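October, Parkura bench, started 8:40

Got back onto the box task this morning and it's going much better than I feared! We're at 316 takes now out of the 600 we promised for the Grarkel set, and I've thrown out 24 so far, mostly ones where I fumbled the start (my fault, too much coffee) or forgot to wait for the beep.

Same routine as last time: grippers parked at the near side, jaws open, then beep, then go. I'm trying to start a bit wider apart each time so the model doesn't decide there's only one way to begin. Lid starts open for this batch, and we'll do lid closed once we're past the halfway mark on the Berrada arms.
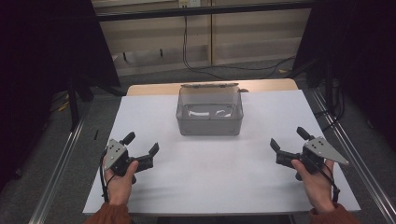
Start pose, lid up, two white pieces in the box.

One gripe: white pieces over a white sheet are a pain to label, even with the gray plastic in between. The first 300 takes went through Prirkavden overnight and it kept losing the smaller piece. I'd love to try a darker sheet for the next batch – but then we'd have two backgrounds in one set, so let's talk before anyone swaps it.

Also, my wrists are done after an hour of this. Shorter runs, more breaks. Left cable still tugs when I reach for the back, needs more slack before the afternoon run.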